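Caderno de oficina - Laboratório de Conservação Têxtil, Premar
Registo de 17/2/21
Assunto: ensaio de encolhimento e solidez de cor em roupa de cama tingida, lote Lilano

Retoma-se o ensaio interrompido antes da mudança das prateleiras. O lote Lilano compreende lençóis de algodão em quatro tons, fornecidos já confecionados pela tinturaria Zondo, e destina-se às residências de acolhimento que solicitaram ao laboratório um parecer sobre o regime de lavagem. O parecer deverá indicar temperatura, carga, detergente e forma de secagem, e será entregue em junho, juntamente com o relativo às toalhas.

Procedeu-se de manhã à marcação dos provetes. Seguiu-se o procedimento interno: três pares de pontos no sentido da teia e três no sentido da trama, com linha de poliéster branca, afastados das bainhas. Nos provetes do tom mais escuro a linha branca dificultou a leitura da tonalidade na escala de cinzentos, pelo que se passou a marcar esse tom com linha preta. A alteração fica aqui registada e deve ser transposta para a ficha do procedimento.

A primeira série foi lavada a 40 graus, com centrifugação a 1000 rotações. A segunda, com o mesmo detergente e a mesma carga, será centrifugada a 400 rotações, para verificar se a diferença de vincagem justifica o tempo adicional de secagem. As residências dispõem de pouco espaço de estendal e a questão foi colocada por duas delas na carta de pedido. Convém não misturar os tecidos de testemunho das duas séries - na campanha anterior perdeu-se um dia a separá-los.

Resultados provisórios da primeira série, após condicionamento: encolhimento mais acentuado na teia do que na trama, como era de esperar num tafetá deste peso. Os provetes do tom cru mantêm-se dentro da tolerância. Um dos provetes azuis excedeu-a ligeiramente, mas a bainha desse provete foi cosida com tensão excessiva e repuxa o tecido junto ao ponto de medição. Será repetido com provete cortado do centro da peça. Não se altera o valor na folha até haver segunda leitura.

Quanto à vincagem, a avaliação em provete pequeno continua a ser pouco satisfatória. Um quadrado de tecido estendido na bancada não se comporta como um lençol inteiro sobre um colchão, onde o peso da peça e a folga lateral contam bastante. Propõe-se que a classificação final seja feita também em peça inteira, colocada sobre cama de casal, sem engomar e sem esticar à mão, com luz rasante. 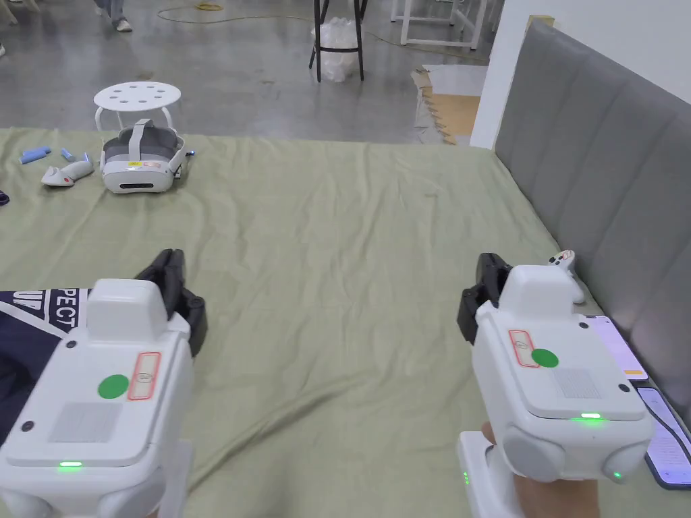

Su discorda da proposta tal como está redigida. Observa que a classificação em peça inteira depende demasiado de quem faz a cama e pede que se mantenha o provete como valor oficial, ficando a peça inteira como observação complementar, sem nota atribuída. Acrescenta que a expressão "sem esticar à mão" admite leituras diferentes e que seria preferível fixar uma sequência de colocação: cabeceira, pés, laterais.

A objeção é pertinente e foi aceite na parte relativa à sequência. Sobre a nota, fica a decisão adiada até se concluir a segunda série. Entretanto, registam-se ambas as avaliações em colunas separadas.

Solidez à lavagem: manchamento desprezável no testemunho de algodão e ligeiro no de poliamida, este apenas com o tom mais escuro. Recomenda-se que a primeira lavagem desse tom seja feita em separado e que a indicação conste da etiqueta. A Zondo perguntou se a recomendação pode ser dispensada, uma vez que faz enxaguamento final em fábrica. A resposta, por agora, é negativa.

Consumíveis: restam cerca de 2000 gramas de detergente de referência, quantidade suficiente para terminar a segunda série, mas não para as toalhas. Encomenda a fazer esta semana. A escala de cinzentos para manchamento apresenta um canto dobrado e deve ser substituída na mesma encomenda.

Pendente:
Repetir o provete azul da primeira série.
Transpor para a ficha a alteração da linha de marcação.
Redigir a sequência de colocação e fazê-la circular.
Confirmar com a Zondo o peso nominal do tecido, que na guia de remessa vem ilegível.
Limpar o filtro da máquina pequena antes da segunda série.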